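Change Your Password, Again

Sun 15 October
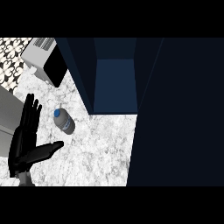

A marble worktop and patterned tiles, computer-rendered.

The email from Gradholm arrived at 4 in the morning, the hour at which companies like to tell you they take your security seriously. Somebody had been wandering through the accounts database of their game shop since February. I was advised to change my password and remain vigilant. I have never known how to remain vigilant. I assume it involves sitting up straighter.

My grievance is less with the burglar than with the amount of stuff left in the house. Gradholm sold me one game, a farming thing called Pusilley, which I played for 25 minutes before my turnips died. For this it needed my date of birth, my phone number, my postal address and the name of my first school. The turnips needed none of it.

I went through my old accounts afterwards and found 215 of them. Katsaros, a launcher I installed to claim a free racing game, still holds a card that expired two houses ago. Oltdale wants a scan of my passport before it will let me leave, having let me in with a made-up surname and a tick in a box.

Shops should be made to throw things away. If I haven't logged in for five years, delete me. I won't be hurt. Keep the receipt if the taxman insists and bin the rest, school included. A fine might help too, so long as it is bigger than the cost of sending the email.

Gradholm has offered me a month of its premium service by way of apology. To claim it, I have to confirm my phone number.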